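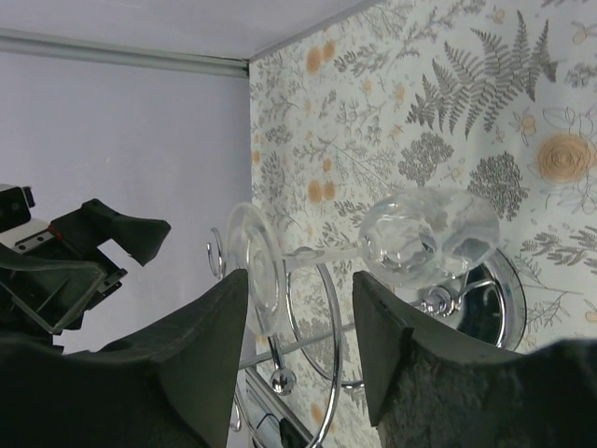
How many screws does the Cistton wall rack for wine glasses need?
One for each round mounting plate, and the bag comes with a few spares.

I put mine up in March in the corner of our dining nook, right on the flowery wallpaper (gray ferns, peach roses, my pick, I love it), and I'm so happy with it! It's chrome wire with a big polished ring and little curled hooks, and the rods end in shiny ball knobs that look way fancier than the price. Mine cost less than the Tridbridge one my friend Yvette has, and hers wobbles.

Gripes: the chrome shows every single fingerprint, so keep a cloth handy. The instructions are three tiny drawings and no words, and I put the first plate on crooked and had to start over (wallpaper people, please mark your holes in pencil first). Glasses with a really thick foot are a squeeze too. My plain clear ones are fine, but the chunky Lapointe goblets went back in the cabinet.

Took me 9 months to finally pick a rack and I'd buy this one again. Four stars, would be five with better instructions.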